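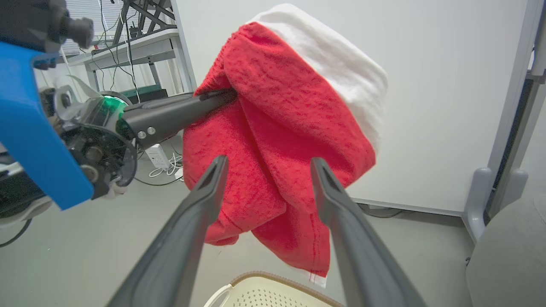 Left fingers in the cloth, right fingers open and waiting their turn.

Amano Parallel Gripper Pair, a long review after a lot of laundry
By Marwa Ezzat

I should say up front that I like laundry as a test. Blocks and cups will flatter almost any gripper, because a block stays the same shape while you make up your mind about it, and a heap of cloth doesn't. So when the Amano pair came to us at Harcombe I skipped the foam cubes altogether and went looking for the reddest, floppiest things I could find (red is easy to pick out against a gray floor, and my eyes are not what they were!).

You get two grippers, two sets of long fingers with notched tips, the mounting hardware and a bag of screws. Setup took me 30 minutes for the first arm and less for the second, mostly because by then I'd learned to plug the cable in before tightening anything. The printed guide tells you to do it the other way around. Please ignore it. My colleague Shinji Kubo followed it to the letter and had to take his whole wrist apart again, and he was very gracious about it, considering.

The fingers are the reason to buy these. They're long and slim, and they will go down into a pile and come up with one corner where our old stubby Covis pair used to come up with everything or nothing. I ran 200 picks from a basket with each set, same arms, same operator, same pile shaken out between tries. The Covis pair fumbled plenty. The Amano pair missed 19, and most of those were me closing too early. I was driving by hand the whole time, so take it as a person's score and leave the software out of it.
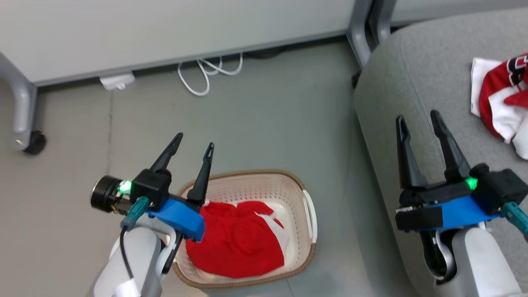
Flestedside, May 26, 2021

We moved the arms over here for a second round with more furniture in the way: basket on the floor under the left arm, sofa on the right. I wanted to know how the grippers behave when there's something soft and bulky right beside the work, and for the most part they behave beautifully. The slim fingers reach over a basket rim without much fuss. The housing behind them is another matter. It's boxy, and with the bracket underneath you have to come in from higher than you'd like, which I forgot over and over and the basket kindly reminded me.

I do love the little green light on the housing. It sounds like a silly thing to care about, but when you're glancing between two arms and a camera view it's a comfort to see both lit. The cable connector I love less. It sticks out to the side, and I spent far too much of the day thinking about where the cable would swing when I turned the wrist.

Ruba Shboul took over the controls after lunch and was better than me inside an hour. Her trick is to close slowly and stop for a breath before lifting. Waistbands are the nicest thing to grab, she says, and I've come around to that. All that gathered elastic gives the fingers something to bite on, while a smooth panel likes to slide. 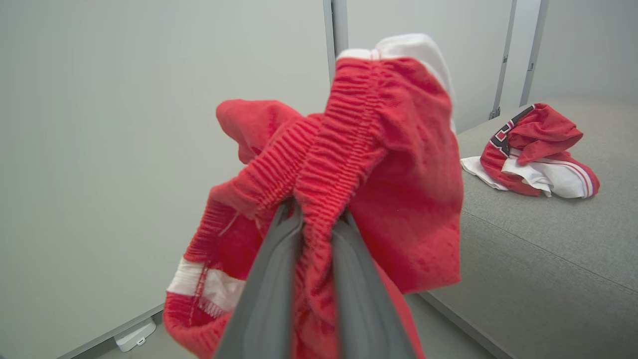

The wrist camera view

Most of my picking was done through the small camera at the wrist, and I'd budget for one if you don't have it. You see both fingers coming up from the bottom of the picture and can line them up on a fold. Once you've got hold of something big, though, the cloth drapes over the tips and you're guessing, so keep the head camera up on a second screen.

Price and who should buy

The pair cost us $1,996 with the spare screws, and that's real money for a small shop. If you mostly handle boxes, keep what you have. If you work with cloth, I think you'll be as fond of these as I am, and I'd order an extra set of fingers at the same time. Ours are still straight, but I've leaned on them harder than I should have.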